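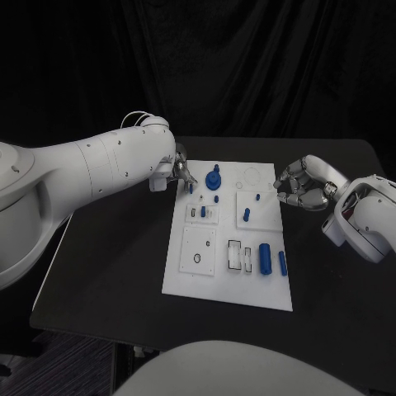 Eight years at Dalwood, and my job was always kitting. Then the robot started in February and I got a new title (same chair, ha).

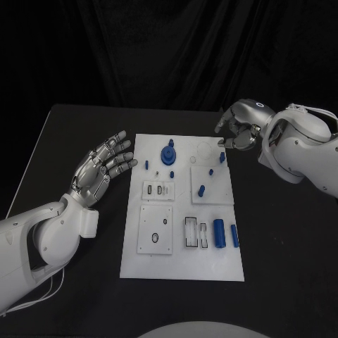

My wrists feel better already, I'll say that! Tarun worries about hours, and so do I some nights. But somebody still has to set out the blue pegs and the clear frames on the white board, and for now it's us.
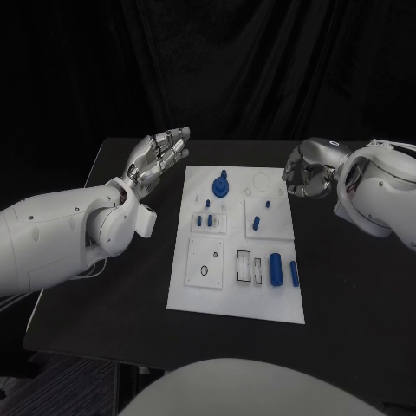
Management promised four of us retraining, and I signed up first. Ask me in a year if I'm still smiling.

Filed under: Work Life, Robots

Contact | © Ha-neul Ban | Back to top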